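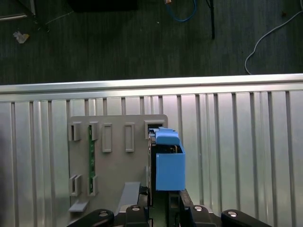
Placa gris con soporte azul claro, montada sobre el panel de aluminio.

Taller de equipos Echeverri
Acta de la reunión ordinaria de julio

La reunión empieza a las 17:10 en la sala grande. Se lee el acta anterior y se aprueba con una corrección: en el punto 4 decía «Dinthorpe» y debe decir «Sesis», porque el pedido de tornillos se hizo a Sesis.

1. Estado del trabajo con los ordenadores de sobremesa

El grupo de desmontaje informa de que en el almacén hay 119 equipos pendientes de abrir. Los equipos terminados se han pasado a la estantería del fondo, con su etiqueta y su hoja. Tres hojas están sin firma y se devuelven al grupo para completarlas.

Se recuerda el orden acordado en mayo: primero se desconecta el cable de corriente, después se abre la tapa, y el disco se saca antes que la memoria. Una parte de los asistentes prefiere sacar primero la memoria. Se discute durante un tiempo bastante largo y se decide mantener el orden de mayo hasta la próxima reunión.

2. Soportes de disco

Los soportes de plástico azul se guardan ahora en dos cajas, una para los que están enteros y otra para los que tienen la pestaña rota. Se pide a todos que no mezclen las cajas – la semana de inventario se perdió una tarde entera por esta causa. La numeración de las etiquetas llega a 751 y se continúa desde ese número, también para los soportes que vienen del lote de Dinthorpe.

Se propone comprar soportes nuevos. El presupuesto de Skuverer es de 411 euros, con transporte. La mayoría considera que es caro y que antes conviene revisar los que ya tenemos. Queda aplazado.

3. Panel y placa de montaje

Se pregunta si la placa gris puede quedarse en el panel de aluminio de manera permanente. El grupo de montaje dice que sí, pero solicita que los cables del suelo se recojan al final de cada turno, ya que la moqueta es oscura y no se ven bien. Se acuerda comprar bridas y una canaleta. El gasto se carga a la partida de material pequeño, que tiene un saldo de 763 euros.

4. Discos que se conservan

Se repasa qué se hace con el disco cuando el equipo todavía tiene la placa base y el procesador en su sitio. Hay dos opiniones. La primera es dejar el disco junto al equipo, para que quien lo revise después pueda probarlo completo. La segunda es separarlo siempre y guardarlo en el armario con llave. Se abre el turno de palabra.
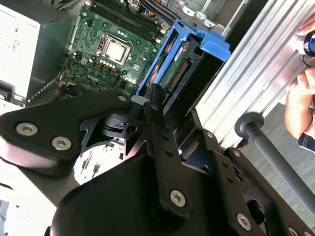
Echeverri manifiesta que el disco debe ir siempre al armario, aunque el equipo se vaya a probar el mismo día, y que para las pruebas basta con un disco vacío del taller. Añade que en el lote anterior aparecieron dos discos sin número y que esto no se puede repetir. Pide que su opinión conste en acta.

Se vota y se aprueba la segunda opción, con una abstención. La norma se aplica desde mañana.

5. Ruegos y preguntas

Se ruega devolver los destornilladores a su cajón. Se pregunta por la llave de repuesto del armario; no hay respuesta y se buscará.

La reunión termina a las 18:45.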